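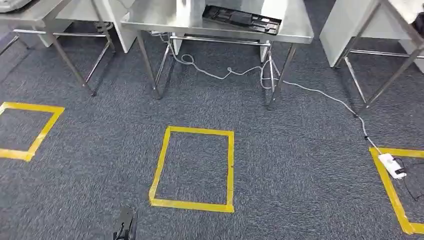 三千件集めれば賢くなるのか

クリストサイド（Clistside）の案件に入って、ロボットの学習用データを集めている。人間が腕を操作して作業をやってみせ、それを記録して、モデルに食わせる。モデルは手本を真似る。説明としてはそれだけの話で、営業資料では「教えるだけで覚えます」になっている。私はこの一文が前から好きではない。

目標は3000エピソード。この数字の根拠を、立ち上げの会議で一度聞いた。答えたのはウェイン・ポワリエさんで、前の案件が900で足りなかったから、だそうだ。足りなかった原因が件数なのか、手本の質なのか、そもそもカメラの位置なのかは調べていないという。では3000で足りなかったら次は9000ですか、と聞いたら少し嫌な顔をされた。

現時点で記録は186。そのうち私が見直して残してよいと思ったのは129で、残りは手が途中で止まっていたり、掴み直しを三回も四回もやっていたりする。掴み直しを捨てるかどうかで、タルン・プラジャパティさんとはまだ意見が合わない。彼は失敗からの立て直しこそ手本に入れるべきだと言う。理屈はわかる。ただ、うまい立て直しと、操作者が迷ってうろうろしただけの記録とは、あとから見ると区別がつかない。ラベルを付ける欄もない。欄がないものは、全部「成功」に入る。

もうひとつ気になっているのが、手先のカメラの映像だ。全体を映すカメラだけ見ていると、作業はだいたいきれいに見える。ところが手先のほうを再生すると、上下は逆さま、半分は自分の腕、という時間が案外長い。モデルはこれも入力として受け取る。
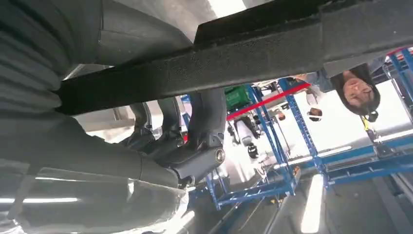 手首側カメラの一コマ。上下は反転したまま。

反転は前処理で直せばいい、という人がいる。直さなくても学習するから放っておけ、という人もいる。どちらも試した結果を見せてくれたことはない。私は上下よりも、背景に人が映り込むほうを心配している。この一コマにも黄色いストラップの人の顔と腕が入っている。奥の青いラックも、緑の箱も入っている。手本のたびに背景にこういうものがあれば、モデルがどこを手がかりにするかはわからない。前に関わったプリモラの件では、ラックを動かした翌週に成功率が落ちた。原因は最後まで「調査中」だった。

テレーズ・ゴスランさんが書いた収集手順書は、よくできていると思う。開始姿勢、待ち時間、やり直しの条件まで決めてある。問題は、手順書どおりにやると手本がどれも似てくることだ。同じ速さ、同じ道筋、同じ持ち方。件数は増えるが、中身は増えない。逆に各自好きにやらせると、今度はばらつきすぎて何を教えているのかわからなくなる。日曜の夜に、自分の記録を続けて再生してみたら、後半は明らかに雑だった。疲れると手首を回すのを省くようになる。その省き方まで含めて、手本として保存されている。 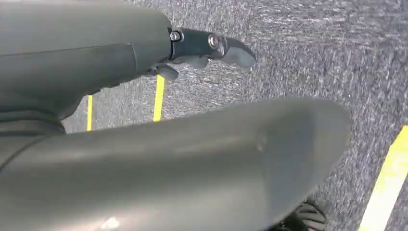 再生しながらいちばん考えたのは、多様性という言葉の使われ方だった。報告書には「多様な条件で収集」と書くことになっている。何をもって多様と呼ぶかは、書く人の気分で決まる。床に貼った黄色いテープがあって、位置の基準としては便利だが、灰色のカーペットに黄色の線というのは、カメラから見ればとんでもなく目立つ印でもある。腕が画面の大半をふさいでいても、隙間からちゃんと黄色が見えている。これを頼りに動くモデルができたとして、テープのない床に持っていったらどうなるのか。レミューの現場に黄色いテープはない。

アウレリオ・ゴイコエチェアさんにこの話をしたら、ではテープの色を何種類か変えて集めよう、と言われた。悪くない案だと思う。ただ、色を変えれば件数の割り振りもやり直しになり、その分の時間は誰の予定にも入っていない。それに、色を四種類にしたら「四種類のテープを頼りに動くモデル」になるだけかもしれない。一度テープなしで評価だけでもやりたい、と頼んであるが、返事はまだ来ない。

誤解のないように書いておくと、手本から学ばせる方法そのものを疑っているわけではない。動くときは本当に動く。以前パトリー（Patley）のデモで、手で書いたプログラムなら何週間もかかりそうな動きが出てきたのを見て、素直に感心した。疑っているのは、件数のグラフだけが毎週の会議に出てくることのほうだ。右肩上がりの線は見ていて気持ちがいい。捨てた57件の理由を書いた表も一緒に出しているのだが、そちらについて質問されたことは一度もない。

次は、129件だけで学習したものと、186件全部を入れたものを比べる。ロザイル・ラポワントさんが計算機の空きを見つけてくれた。差が出なければ、私の見直し作業は無駄だったことになる。それはそれで知りたい。評価は開始位置を変えて、操作に関わっていない人に採点してもらうつもりでいる。採点の基準はまだ決まっていない。「掴めた」の定義だけで、もう二回もめている。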